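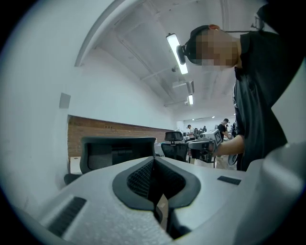

The Slow Half

Josefien Verhoeven had paid for ten lessons and by the sixth she still couldn't turn left.

The studio was on the second floor of the Braniden building, above a place that repaired sewing machines. You went up twenty-six stairs. At the top there was a coat rack, a bench for changing your shoes, and a framed certificate from a regional tango competition that Rigoberto Lozano had placed fourth in before his knee gave out. He taught now. He charged by the hour and he started on time.

"Again," he said.

She stepped back on her right foot, then her left, and when he turned she went the other way. Their shoulders bumped.

"You're deciding," he said.

"I'm guessing."

"It's the same thing. Wait for me to go."

She was fifty-eight. She had run the payroll office at Himus for most of her working life, and waiting for other people to go first had never been part of the job. Her husband had danced. He'd danced at weddings, in the kitchen, once in the parking lot of a garden centre while she loaded the bags of soil herself. She had always told him she'd learn when things got quieter. They got quieter in April, when he died, and she let the rest of the year go by before she climbed the stairs and asked what it cost.

Rigoberto went to the stereo and put the song back to the beginning. It was an old waltz with a lot of violin in it. He didn't like it much. She had brought it in herself on a disc with her husband's handwriting on the label.

"We'll leave the turn alone today," he said. "Just walk."

"I know how to walk."

"Then it'll be easy."

They walked. They went the length of the room and back along the mirrors, past the radiator that knocked, past the window where the bus shelter was lit up across the street. He said nothing about her feet. Twice he stopped without warning, and the first time she kept going and trod on him. The second time she stopped when he did.

"There," he said.

"What did I do?"

"You stopped."

Rocío Serrano came in early for the seven o'clock group and sat on the bench to buckle her shoes. She was nineteen and good, and Josefien had been afraid of her since the first week. Uriel Galindo came in behind her, stamping the snow off his boots, and said hello to everyone by name. He sat down beside Rocío and ate a sandwich out of his coat pocket.

Josefien looked at them and lost the beat.

"They're not watching," Rigoberto said.

"He's watching."

"He's eating. Close your eyes if you want."

She didn't want to, but she did it. The room got larger. She could feel his hand flat on her back and the floor moving along under her, and she heard the violins reach the slow part, the part her husband used to hum while he did the dishes. Rigoberto's shoulder went a little to one side. She had gone with it before she noticed, and when she opened her eyes she was facing the coat rack.

"Which way was that?" she asked.

"Left."

She stood holding his arm until the song ended. Then she went and sat on the bench, and Uriel moved his coat over to make room.

"Same time next week?" Rigoberto said, with the book open on the stereo.

"Yes," she said. She was working at a knot in her lace. "Could you write me in for two?"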